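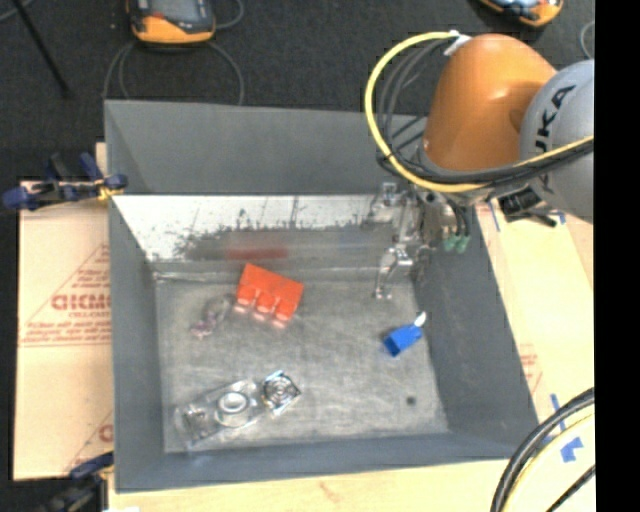 The KUKA over the grey bin.

Finished The Salt Register at lunch, 80 pages in one sitting, and had to go back in with cold coffee. I've been reading it since early December, mostly on the bus, and the first half was slow going. Then Civeck burns in chapter 14 and I missed my stop.

The setup is familiar enough. Every child in the colony is tested at twelve, and the ones who can hear the water get sent upriver to Beaudoin, which the adults call a school. Fikell is the girl who fails on purpose. Her brother passes, and she spends two years finding a way in after him. I guessed who had been writing the letters by page 70 or so, but I didn't guess why, and I went back and reread the first one tonight to check. It holds up.

What I didn't like: the romance with Himix, who has no personality until he's injured. The map at the front also puts the ferry on the wrong side of the river. I checked it against the crossing scene twice.

Réjean Li lent it to me and wants it back before the holidays. He says the second one is better and darker, and that the neighbour from the opening chapter comes back. I've put a hold on it at the library. I'm number 55 in the queue, and they say the wait could be up to four months, so I may have to borrow his copy of that too.

Gave it four stars in the notebook — would have been three without the last few chapters. Started the lighthouse mystery at 9:30 and read two pages. Bed.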